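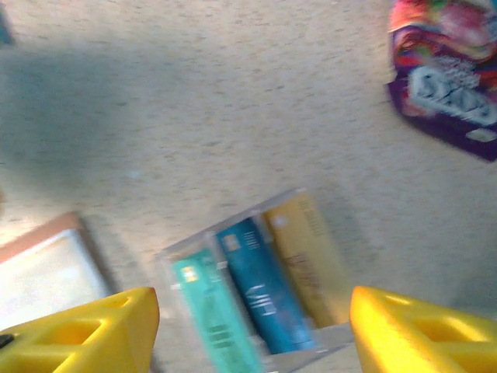 Re: [pantry-list] sell-by dates on the dry goods

28/06/2021

> Can someone tell me what we do with packets past the best before? I've
> got two boxes of Waaka soup mix that ran out last month and I'm told
> one thing by the Halon branch and another by the sheet on the wall.
> Also is the August delivery still coming, and how big?

Quick one as I'm off out in a minute.

Best before is fine, use by is not. Sheet on the wall is the old one, please take it down. Soup mix can go out for up to 2 months after, as long as the packet is sealed and you put a sticker on. Anything torn or taped up — bin it, even if it looks alright inside.

Baby food is differnt. Never past the date, whatever it says. Same goes for anything from the chiller.

August delivery yes. Cotideck have said 700 packets, mostly rice and lentils, some Pradosine oat bars again (the ones that went last time were the plain ones, not the date and ginger, so I've asked for plain). We gave out 1,271 packets in the spring so it won't last long on its own. Still waiting to hear on tins.

Stickers are in the drawer under the kettle. If they've run out use masking tape and write the month big, people were squinting at the last lot.

Will send teh new sheet round tonight or tomorrow. Shout if your branch does it another way, I'd like us all on the same one before the delivery.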